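Movutent lab course, handout 4: padlocks, two arms and your own two hands

Right, by now you've all had a go at stacking blocks with the leader arms, and most of you found it easier than you'd feared. Padlocks are a different beast! A block forgives you if you grab it a bit crooked. With a lock, one arm has to hold the body still while the other comes in from the far side, and you're driving both at once.

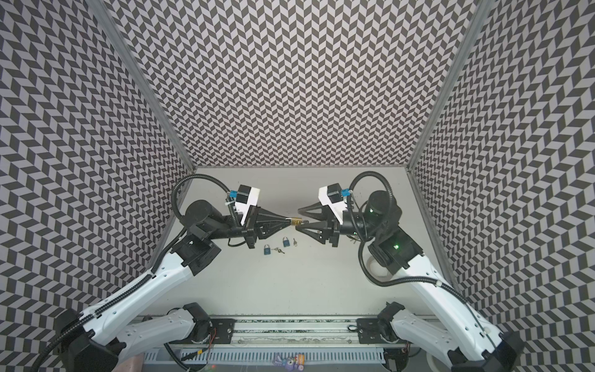
Fig. 1. Brass padlock in the left gripper, right gripper coming in.

Start every take with the grippers open and apart. Pick up the lock with the left, bring it to the middle of the table, then let the right come to meet it. Go slower than feels natural (I still rush this bit myself, every single time). The Ren software records 560 steps per take and then stops, so you've more time than you think, and a calm take with a small wobble in it is worth far more to us than a fast one full of jerks.

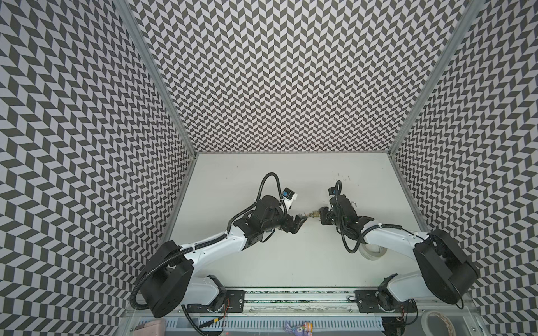 If you fumble, carry on and recover. I used to bin those takes, and I was wrong to. Last year's group kept 456 of their 606 takes, and when I went back through the rejects, plenty of them had lovely recoveries that the arm could have learned from. Mark them "R" in the Davimau log and leave them in.

One more thing about grip. Squeeze the leader handle gently once you've got contact, then hold your hand steady. Any twitch of yours goes into the recording, and the arm will copy it faithfully.

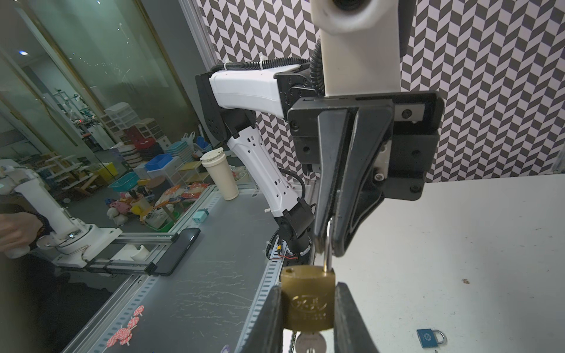

Page last changed: August, 16:40

For next time, please record 40 takes per pair, swapping drivers halfway. Vary where the lock starts, and turn it a little between takes. Upload to the Fleltomance folder before the session, with both your initials in the file name.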